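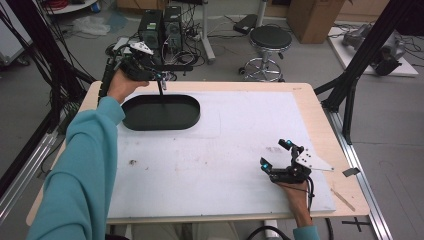 Trails and Visitor Facilities Unit, Gudby District Parks
Progress report to the grant program, second reporting period
Project: Stukstead Lake Day-Use Area and Brastach Trail Repairs
Submitted 25/08/2025

1. Status
Work at Stukstead Lake is on schedule. Work on the Brastach Trail is behind the plan filed with the application, for the reasons given in section 3. No change to the total grant amount is requested. One change to the order of work is requested in section 5.

2. Stukstead Lake day-use area
The gravel parking lot has been regraded and the drainage ditch on its north side has been cleared and lined with stone. The lot now has 30 marked spaces, including the accessible spaces next to the restroom building. Wheel stops are in place along the lake side. The old fee box was removed and a new one set in concrete at the entrance.
The picnic loop has 19 sites. Tables and fire rings have been replaced at 11 of them. The remaining sites are open to visitors with the old equipment until the second delivery arrives. Ground fires outside the rings are still prohibited, and the signs say so at both ends of the loop.
The boat ramp was not part of the original scope. Staff inspected it during the ditch work and found the lower slab undercut on one side. A temporary weight limit is posted — trailers only, no trucks past the painted line — and a repair estimate will be sent separately.

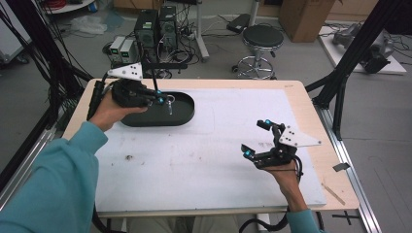 Reading time: 2 min

3. Brastach Trail
The application called for new tread, water bars and two footbridges between the trailhead and the Öberg overlook. Tread work is complete on the lower section. The upper section remains closed above the first creek crossing.
The delay has two causes. High water kept crews off the creek banks for most of the spring, and the first bridge site failed its soil test. The abutments have been redesigned with a wider footing and moved 10 feet upstream. The revised drawings were approved in August. Timber for both bridges is on site under cover.
Hikers can still reach the Öberg overlook by the service road. Leashed pets are allowed on that route. Bicycles are not, and a new sign at the gate has been ordered to replace the faded one.

4. Spending
Spending at Stukstead Lake is within budget. The stone lining cost more than planned, and the difference was covered by savings on hauling. Brastach Trail spending is below plan because bridge labor has not been billed. Invoices are attached as Appendix A.

5. Request
We ask to build the upper bridge before the lower one. The upper site passed its soil test and needs no redesign, and crews can reach it from the service road. The end date in the agreement would stay the same.

6. Next period
Second delivery of tables and fire rings, Stukstead Lake
Upper bridge, Brastach Trail, subject to approval of section 5
Abutment excavation at the lower bridge
Repair estimate for the boat ramp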